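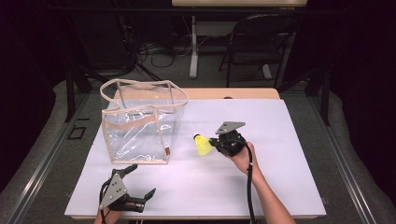

Last updated: June 12, 2018

Kolbrún Laxdal has run the badminton evenings at the Wamimside hall long enough that she no longer remembers who had the keys before her, and when I asked her to talk to me about bags she laughed for a good while and then put the kettle on. "Bags I can do," she said. "Ask me about my backhand and you'll be home in five minutes."

We sat by the window with our coffee and got onto the clear totes almost at once, the see-through kind with beige fabric trim and a pair of strap handles. She likes them more than I think she expected to. For years the shuttlecocks went into an old canvas sack that lived under the bench, and every practice began with somebody up to the elbow in it, feeling around for one with a decent skirt. "You'd pull out a sock," she said. "You'd pull out a banana, once, and I won't tell you how old it was. With clear plastic I can look across the hall and see if we have enough yellow ones for the evening, and then I can go and bother somebody about something else."

The yellow matters to her. The walls in Wamimside are pale and the lights are not kind, and a white shuttlecock simply goes missing up there somewhere — she waved her cup toward the ceiling — while a bright yellow one stays with you all the way down. She took the children's group over to yellow in March and says she has had fewer complaints from the parents as well, a good many of whom play worse than the children do.

I wanted to know how she packs, as she has a name for being fussy about it. She didn't argue. Everything comes out first onto something flat and light-colored, so she can see what she has, and the bag stands open beside it with the handles up. Then the shuttlecocks go in one at a time. "Hold it gently, put it down gently, let go," she said. "People throw them in as if they were potatoes! And then they come to me and say it flies crooked. Well, yes, my dear, it would."

She doesn't mind the wrinkles that clear plastic gets, though her sister in Pevby irons hers under a tea towel and has ruined one that way. Kolbrún wipes hers with a damp cloth and leaves it open overnight, and that is all the care it gets.

The club has 28 members now, and on a full evening they bring out two totes, one for good shuttlecocks and one for those she calls the retired gentlemen, good enough for warming up.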